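桌子是用来放东西的

2021年9月29日

上个月我花296元买了一门收纳课。开课的机构叫Metbridge，名字听着像修桥的，卖的是家里的平静。课分五讲，第一讲叫“台面归零”。讲师站在一间雪白的厨房里，背后什么也没有，连抹布也没有，她就站在那儿告诉我们：一个家的秩序，从饭桌上没有东西开始。

我当时正坐在自己家的饭桌边听课，手机靠在一盒还没拆的东西上。不靠着那盒东西，手机立不住。我觉得这就是我和这门课的第一处分歧。

五讲听完，作业交了两次，结业证书也发了，是一张图片，要自己存。过了这些天，我想替饭桌说几句话。收纳这一行说了那么多，总在说柜子、抽屉、盒子，轮到桌子，就只剩一句“清空”。一张桌子跟了一家人这么些年，得到的最高评价是上面没有东西，我替它委屈。

先说清楚，我不是不收拾。我很爱收拾，而且收拾得很慢，这一点家里人可以作证，他们常常在我收拾的时候问能不能先吃饭。我反对的是把“收拾过”和“看不见东西”当成一回事。照我的经验，一个家里最乱的地方往往是关着门的那个柜子，最老实的地方是饭桌。饭桌没有门，有什么就摊着什么，谁都看得见，谁都可以说两句。

拿收拾这件事本身来讲，它也需要一张桌子。你要把一个抽屉弄整齐，就得先把它掏空，掏出来的东西要有地方搁。Metbridge的讲师讲到这一步，画面一跳，东西已经分门别类躺在一块米色的布上了。那块布铺在哪里？从镜头的高度看，我怀疑是地上。让一个上了年纪、腰又不好的人蹲在地上给调料分类，还要她从中感到平静，这个要求有点高。我们家向来是往饭桌上倒，哗啦一下，站着挑，挑累了坐着挑。 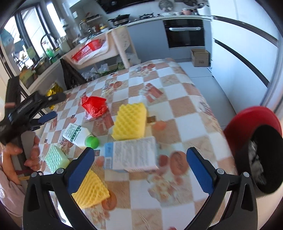

摆着杂物的饭桌：海绵、纸盒、倒着的瓶子，垃圾桶就近待命。

既然说到海绵，就先说海绵。

洗碗海绵这个东西，我认为是厨房里社会结构最复杂的一类。外人看来都是一块会吸水的方块，表面起起伏伏，像装鸡蛋的托子，黄的绿的，差别不大。住在这个厨房里的人知道差别很大。有洗碗的，有洗锅的，有擦灶台的，还有一块什么都擦过、谁都不愿意拿、谁也没扔的。颜色本来是拿来分工的：说好黄的洗碗，绿的擦台子。这个约定维持到有人图便宜买回来一整包黄的为止。之后就靠位置认：左边洗碗，右边洗锅。再之后有人洗完手顺便挪了一下，制度就垮了，大家凭手感过日子。

收纳课对海绵的建议是“只留一块”。我试了。只留一块的结果是，这一块上午刷了锅，中午要洗杯子，晚上有人从柜子深处摸出一块新的，说总不能拿那块洗。于是又成了两块，而且第二块是偷偷来的，没有名分，放哪儿都觉得不对。我后来恢复了多海绵制，家里的气氛马上好了许多。

还有买多少的问题。讲师说不要囤，楼下就是超市，超市就是你的仓库。这话我听着很舒服，舒服了两天，到第三天晚上九点半，海绵烂了，我的仓库关门了。把超市当成自己家仓库的人，大概从来没有在下雨天去仓库取过一块海绵。我这一代人的父母都有一个固定动作：看见什么便宜，先伸手掂一掂，再往车里放两份。你跟他们讲空间成本，讲一平方米房价多少、一包海绵占了多少，他们听得很认真，听完说，那更不能空着。

我觉得这话驳不倒。

接下来是塑料袋，塑料袋是这篇文章的正题，前面都是铺垫。

凡是中国人住的房子，不论面积和装修，总有一个袋子里装着别的袋子。它可能挂在门把手后面，可能塞在水槽底下，可能套在一辆小推车的侧边，反正它在。这个袋子鼓到什么程度，跟家里的收入没有关系，跟家里老人的年纪有一点关系，跟谁最近说过“这些能不能扔了”关系最大，因为每说一次，它就会鼓一点，像在表态。

外人总以为留塑料袋是舍不得。舍不得当然有，现在去超市，一个袋子要收钱，拎回家已经是资产。可是光用节省去解释，就把这门学问看浅了。留袋子的人心里有一本账，薄的、厚的、带提手的、不带提手的、颜色太鲜艳不好意思拎出门的、上面印着好点心铺的字号因而可以拿来装回礼的，各归各的用处。薄的垫桶，厚的装鞋，鲜艳的在家里用，体面的压平了搁着，等过节。你随手抓一个去倒垃圾，会有人在后头喊：别用那个！用那个干什么！你回头看，在你眼里两个袋子一模一样。
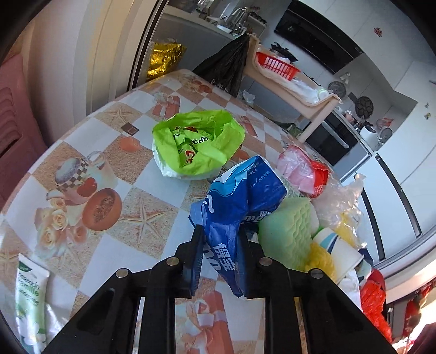 我曾经下过决心要把这门学问学会。学习的办法是在旁边看，看家里的长辈坐在桌前理袋子。先抖，抖出声音来，把里面剩的渣子和小票抖掉；再抹平，用手掌从下往上推，把气赶出去；然后对折，再对折，折成一条，最后打一个结或者叠成三角。叠三角的是讲究人，打结的是实干派，两派在亲戚当中互相看不上。讲究派说打结的袋子用的时候解不开，实干派说叠三角的工夫够我洗一池子碗。我两边都学了，水平停在“团一团塞进去”。

看得久了，我看出来一件事，理袋子的时候人是不着急的。一天里她们做别的都赶，切菜赶，炒菜赶，吃饭也赶，吃完立刻站起来收碗，你碗里还有半口就被收走。只有坐下来理袋子，手上是慢的，嘴上也肯讲闲话。我们家许多要紧的事，谁家孩子要换工作，谁的检查结果出来了，都是在理袋子的时候讲出来的。要是照课上教的，一次买齐一卷尺寸统一的垃圾袋，装进抽取盒里，啪地一扯，确实快。省下来的时间拿去做什么，课上没讲。

我这里也要批评一下自己人。留袋子留过了头，是会反过来管人的。我见过一个厨房（不说是谁家的，是亲戚），水槽下面拉开全是袋子，洗洁精要放到阳台上去，洗碗的时候得先去一趟阳台。那个厨房里袋子已经是主人，洗洁精是房客，人是跑腿的。所以我的主张比较温和：袋子可以留，留到把洗洁精挤走之前为止。这条线各家自己划，不必听我的，更不必花296元去听别人的。

零食包装也该提一句。吃完的零食袋，按理直接进垃圾桶，可是很多人家喜欢先把它们塞到另一个袋子里，攒成一包再说。我一度看不惯，觉得多此一举，后来自己带了几天孩子，吃零食的频率上去了，包装纸满桌子跑，我也顺手拿了个袋子往里塞。塞着塞着觉得很有成就感。那一包东西摆在桌上鼓鼓囊囊，是家里这一下午过得不错的证据，扔之前还可以拿来审问：你不是说只吃了一包吗。

说到这里应该谈谈桌布。

有一类桌布，我相信各位都见过，也许现在手肘底下就压着一张。格子打底，一格白一格浅黄，格子里的花样由不得你猜：这格是玫瑰，隔壁是海星，再隔壁是水果，是贝壳，是扎着缎带的礼物盒，还有一只杯子，杯子上也有格子。我盯着这种图案吃了很多顿饭，始终没弄懂设计的人当时怀着什么心情。海星跟礼物盒是什么关系？是去海边过生日吗？玫瑰又是谁送的？

有一回我去看Prillard的展厅，就是那种卖整套厨房的地方，灯打得像珠宝店。里面的餐桌也铺着桌布，亚麻的，灰的，上面一只灰盘子，盘子上一片叶子。我问店员这布沾了酱油怎么办，店员想了想，说可以换一块。我问一块多少钱，她翻了翻册子，说跟餐边架一起买是套装价，3377元。我把手从布上拿了下来。

那天回到家，我对着海星，心里忽然很踏实。酱油滴在海星上，拿抹布一擦，海星还是海星。热汤碗放下去之前垫一垫就行，忘了垫，就多一个圈，和旁边的水果图案混在一起，过些日子连我自己也找不到那个圈在哪儿了。花样多有花样多的道理，灰亚麻是照出脏来给你看的，海星替你瞒着。我猜设计的人家里也有一张要放很多东西的饭桌。当然也可能他只是把手头能找到的图案都放进去了，毕竟那里面还有一碗棕色的吃的，我到现在没认出来是什么。

审美的事，我的态度是能认错。年轻的时候我嫌过这种桌布，嫌过粉红色的椅子、红色的凳子，嫌过所有颜色太高兴的塑料制品。我搬出去单住的头一年，买的东西全是白的、原木色的、灰的，家里像一份没填的表格。朋友来了都说干净，坐一会儿就问附近有什么馆子。现在我回到大红大绿的厨房里，反倒谁来了都坐得住，坐下就剥东西吃，壳往哪儿吐也不用问，红色的垃圾桶就在桌子边上，坐着一伸手的事。

把垃圾桶放在饭桌旁边，这一条也是课上点名批评的。第三讲，“让废弃物退出视线”，建议装在柜门内侧，或者买一个感应的、长得像音箱的。我在Rathjen的网店里看到过一个，详情页上说它“与家居融为一体”。一个垃圾桶融得太好，客人是要拿着橘子皮满屋子转的，我就转过，在一个同学家，转了两圈没敢问，最后把皮揣回兜里带走了。红的好，红的一眼就看见，谁也不用把橘子皮揣兜里。

Rathjen我也不是没买过。我前前后后买过他们家好几样盒子，带标签的，磨砂的，能叠起来的，一度相信人和人的差距就在于盒子。盒子到家那天我很兴奋，量尺寸，写标签，“干货”“杂粮”“备用”。“备用”这个标签写坏了事情。凡是不知道该归哪儿的，全进了“备用”，不出一个月，“备用”分出来“备用二”，“备用二”里面装着没用上的盒子。收纳用品最终都会变成需要收纳的东西，这句话我在课后留言区写过，讲师给我点了个赞，没有回复。

那个留言区倒是比课好看。课卖得不错，留言有将近2000条，我挑着看了一晚上。有一位说她把台面清空以后，丈夫以为她要搬走，晚饭做得格外好。有一位贴了一长段话，说她婆婆趁她上班把扔掉的瓶子都捡了回来，洗得干干净净摆在窗台上，她下班一看，发火也不是，谢也不是。底下跟了很多条，意见分成两边，一边教她怎么再扔一次，一边问瓶子是什么瓶子，有没有盖。我是问瓶子的那一边。

带盖的瓶子是另一个大题目，今天不展开了，我只讲台面上瓶子为什么多。厨房里的瓶瓶罐罐，有一半是正在用的，剩下一半是正在用的那些的前任。前任里面通常还有一个底儿，倒不出来，扔了可惜，于是倒着放、躺着放、拿热水涮，想尽办法叫它把最后那点交出来。我家一瓶Clerine牌的清洁剂，倒立了好些日子，盖朝下，靠着墙，像被罚站。每次以为完了，捏一捏，还有。这个牌子的广告词说“一滴见效”，照这么算，我还够用到明年六月。

讲完桌子，总要抬头看看别的地方，厨房毕竟是一整间。

现在流行的说法是厨房要“一眼到底”，台面上除了水龙头最好什么都别有。我每次看到这种效果图都想找饭锅。没有。饭锅在柜子里，要用的时候抱出来，用完晾凉了再抱回去。一天两顿饭，抱四趟，一年下来练出两条好胳膊。米饭是天天吃的，饭锅就该站在外头，这跟门口要有拖鞋是一个道理。锅盖也一样，挂在墙上最好，挂着干得快，拿着顺手，掀错了也看得见。塞进柜子里的锅盖有个毛病，要大的出来小的，要小的一个都不出来，伸手去掏，整摞倒下，半夜倒一回，全家都醒。

还有厨房里的风扇。Prillard的设计师给我看图纸，灶台、烟机、烤箱，一样一样都有位置，我问，风扇呢？他说，什么风扇？我就知道他不做饭，至少夏天不做。六月以后在灶前站过半个钟头的人，都懂得一台小风扇的分量，它可能模样寒碜，可能电线绕来绕去，可是汗往眼睛里流的时候，你看它比看什么都亲。设计师后来说可以装一个嵌在顶上的凉风机，报了个价，我说我再想想，想到现在，还在想。

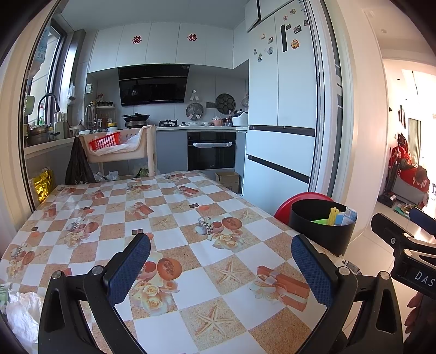
灶台这一头：柜门上的喜字，墙上的锅盖，还有小风扇。

喜字我要多说几句。

喜字贴上去是有日子的，什么时候揭下来没有规矩。门上的风吹日晒，自己会褪，会卷边，到时候顺手一扯就完了；窗户上的擦玻璃的时候要碰到，也有个由头。唯独贴在厨房柜门上的，没人去碰，又晒不着，一直红着。问过几位长辈，一位说满月就该揭，一位说过完年，一位说哪有揭喜字的，等它自己掉。三位的口气一样肯定。我自己倾向于第三位，理由很俗，揭的时候胶会留在门上，白柜门，一圈胶印，比喜字难看。

可是我也喜欢它们在厨房里。喜字贴在客厅是给客人看的，贴在厨房就只有做饭的人看得见。一天几回，开柜门拿碗，手就按在那个红字上，按得久了，不觉得它是喜字，觉得它是把手旁边的一块红。结婚这件事，我想多半也是这样过下去的，起先隆重得很，鞭炮、车队、司仪，后来就是每天开柜门拿碗。收纳课里要是有人问“柜门上的旧装饰是否心动”，我真不知道怎么答。我没有心动，我就是拿碗。

冰箱上的磁贴也是同一类东西。有人说冰箱门要干干净净，磁贴一律下岗，照片、单子、外卖电话改成电子版。电子版我试过，外卖电话存在手机里，手机没电的那个晚上，我站在光溜溜的冰箱跟前，很想念从前。磁贴本身往往很丑，旅游点买的，买什么送的，掉过漆的，但是把它们拿下来的人会发现，冰箱门一空，整间厨房像刚被中介拍过照，随时准备让别人住进来。

地上的东西我就不替它们辩护了。地上的金色袋子、纸箱，确实是该收的，绊脚。我只想指出它们为什么会在地上。纸箱是要留着装东西的，亮晶晶的袋子也是要留着装东西的，它们在等那个东西来。在等的东西最难收，你把它收进高处，东西第二天就来了。我们家有一个纸箱在灶台附近站了很久，所有人走到那里都会自动侧一下身，后来箱子终于用掉了，大家走到那里还侧身，侧了得有一个礼拜。

那么我到底主张什么呢？编辑每次都要问我这个，说你的文章看完了不知道要读者干什么。

我主张饭桌一天里可以乱两次，清两次。吃饭之前清一次，睡觉之前清一次，当中随它去。它当中要当工作台、账房、小卖部、谈判桌，要接住从门口拎进来的一切，还要让人趴着写几个字。这么忙的一件家具，你要求它时时刻刻保持空白，等于要求一个跑堂的永远站在门口微笑，菜谁端？

清的时候也不用五个步骤。我的办法只有一个，从离自己最近的角开始，手碰到什么处理什么，能进桶的进桶，能回柜子的回柜子，拿不准的往桌子当中推。推到最后，当中会剩下一小堆，都是些说不清的：一个空纸杯，一截红塑料的什么，一只不知哪来的盖子。课上管这叫“犹豫区”，要求当天解决。我通常拿个袋子一装，系上，放到小推车上的篮子里，明天再犹豫。

有人会说你这不就是没收拾嘛。是没收拾完。收拾完的厨房我只在Prillard的展厅里见过，那里的冰箱没有插电，我偷偷开过门，里面摆着一只塑料柠檬。

也有读者会拿卫生来问我，这个我认。海绵该换要换，装过生东西的袋子不能留，桌布底下也得掀开来擦，那下面的光景，一个季度不掀，掀开时最好先坐稳。这些我都照做，做得还算勤。可是卫生是卫生，空是空，收纳课最会把两样东西兑在一起卖，你说我桌上东西多，我点头，你说我桌上脏，我要跟你理论。我见过极空极脏的厨房，一个杯子都没有，台面摸上去粘手。也见过满得插不进脚的，锅盖个个锃亮，能照出人影子来，主人一边跟你讲话一边还在擦。

再说一句关于年轻人的。我发现热心买收纳课的，多半是像我这样从父母的厨房里逃出来过的人。我们小时候在满桌子的袋子、瓶子、海绵中间写作业，作业本上有油点子，老师拿红笔圈出来问这是什么，丢过脸，于是发誓以后要有一张光溜溜的桌子。等有了光溜溜的桌子，坐下来，却不太想写东西了，手不知道往哪儿搁。我这篇稿子的头一半是在书桌上写的，写得很僵，后来把电脑搬到饭桌上，推开一包东西，挤出一块地方，才写顺了。推开的那包东西是什么，我没看。

课我不打算退了，过了期限，客服说证书都发了，退不了。第四讲里有一段讲怎么洗抹布，讲得不错，先用热水泡，再搓，再摊开晾，别团着。我按她的法子洗了几回，确实没味道了。有兴趣的可以直接跳到第四讲，前面那三讲听的时候，手机记得找个东西靠一靠。

稿子写到这里要停一停，有人过来问桌子什么时候能让出来，饭好了。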